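Looking after the two-arm cell at Stillow: frequently asked questions

For anyone at Prilluvdale who has been handed the cell and a cloth. It sorts cards into a tray when it is in the mood. Please read the page before ringing.

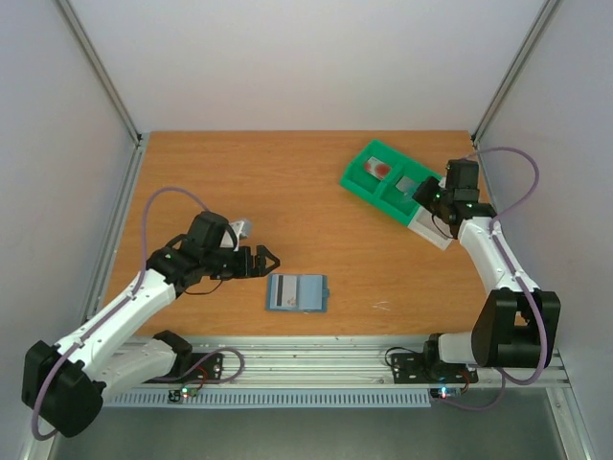
Who is allowed to work on it?
Anyone who has done the short induction, which we call Cumar after the room it used to be held in. Watching somebody else do it with a coffee in your hand doesn't count.

How do I shut it down?
Park both arms over the table, support each one by its upper link, then switch off. The arms go limp when the power goes. They are heavier than they look, and the tabletop has met them before.

How often do the mounting plates need checking?
Every 552 running hours. Go round the bolts where each plate meets the front rail and nip up any that have moved. Don't lean on the key. The rail is aluminium and holds a grudge.

An arm has started missing the tray compartments. Is it broken?
Probably not. Check first that the tray hasn't been nudged, then run the homing routine. If it still misses by the same amount every time, look at the shoulder for play.

What about the purple cables?
Leave the slack alone. Every few months someone tidies them flat against the arm with cable ties, and the next full reach pulls a plug out. We have 314 cable ties in the drawer and would like to keep them there.

When do the servos get replaced?
The wrist servos come out at 3,960 hours whether they are complaining or not. Shoulders stay in until they get noisy. Write the hours on the old one before it goes in the Abubakari box for repair.

Can I clean the walls and table with solvent?
No. Damp cloth, and keep it away from the small circuit boards by the rail.

It stopped with error 17. What does that mean?
A finger has closed on nothing and the arm has taken it personally. Clear the error, put the card back and start again.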